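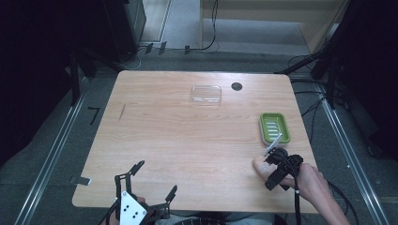
December and I still haven't sorted the move out of my head, let alone the boxes. Fourteen days in the new apartment and I know where maybe half my things are. The kettle, yes. Socks, sort of. The lease paperwork, no idea, and I need it by Friday. What I do have is a soap dish. Green, with the white slats in the bottom so the water can drain, and that's the kind of thing I've apparently been putting my energy into while the phone company sends me letters addressed to "Occupant."

Anyway. Quick post because I've got to be out the door soon and I promised a few of you an update on leaving Trulton.

So. Trulton. Nine years in the same two rooms over the dry cleaner. I thought I'd cry when I handed the keys in and I didn't, I just stood on the sidewalk feeling hungry. Bilal Aoun had the van running and was eating my crackers. He drove the whole way to Karkmont with the window down, in the cold, because the heater only has one setting and that setting is Sahara. I had a lamp on my lap. Would not recomend a lamp on your lap on the highway.

The rent is the big thing everybody asks about so fine – it's 1049 a month. More than Trulton. But there's a real bedroom with a door, and the bus stops right outside, and I can't smell cleaning fluid when I wake up. I did the math on the back of an envelope four or five times and it came out different each time, so I signed.

Things I got wrong, in case any of you are moving soon:

Packed all the books in the biggest boxes. I know. I KNOW. Everyone tells you this and I did it anyway. Wissam Awad picked one up, put it straight back down and went to look at the view for a while.

Wrote "misc" on things. Most of the boxes say misc. One says "misc 2."

Canceled the internet on the old place a week early, then had to sit in Yimyam with one cold coffee to do all my change of address forms. The lady at the counter was very nice. I bought a muffin out of guilt and then another one because the first was good.

Didn't measure the couch. The couch is now Bilal's couch.

Threw out the shower curtain thinking I'd buy a new one the first night. The stores here close at nine. You can work out the rest.

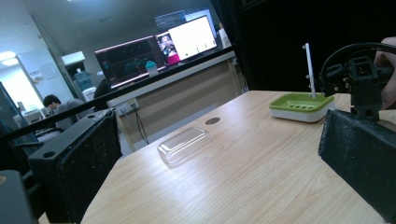 Clear cover, green dish, table.

The neighbors seem ok so far. Upstairs has a kid who runs. Just runs, back and forth, from when he gets home until what I guess is his bath. I don't mind it, it's kind of company. Across the hall is an older man who told me which of the laundry machines eats quarters (left one) and then closed his door before I could say my name. Perfect neighbor.

I miss the Trulton bakery more than I expected. Not the people so much, sorry people. The rolls. There's a bakery here too, two blocks down, but the bread is all very serious with seeds on it and you have to slice it yourself. I got one loaf and it lasted me a whole week, mostly because my jaw got tired.

Oh and the Velline order. Some of you will remember the curtains saga. They finally sent a refund for 59 dollars, which is the curtains but without the shipping, and an email saying they hope to see me again. They will not see me again. I've got a bed sheet pinned up over the bedroom window and to be frank it looks fine if you squint, the color is even nice in the mornings. Wissam says it looks like a crime happened. Wissam is not paying for curtains.

Sleep has been bad the first week, better now. I think it was the fridge. It makes this click and then a long sort of sigh, and the first few nights I was up every time thinking someone was in the kitchen. Now I sleep right through it. Last night I was out by ten with the light on and a book on my face, and the book was one I'd been looking for since we got here, so that box at least is done.

Still to do: lease papers, doctor, library card, find the good scissors, call my mother back. She wants to come and see the place before Christmas and has already asked twice what the towels are like. Teh towels are towels, mom.

Ok bus. If you wrote me at the old address in the last couple weeks and didn't hear back, try again by e-mail, the mail forwarding is being slow and I've only had one thing come through so far, a coupon for the dry cleaner.

Posted in December by the usual suspect, 7:40 am

Print this post
E-mail this to a friend

Search this blog... Go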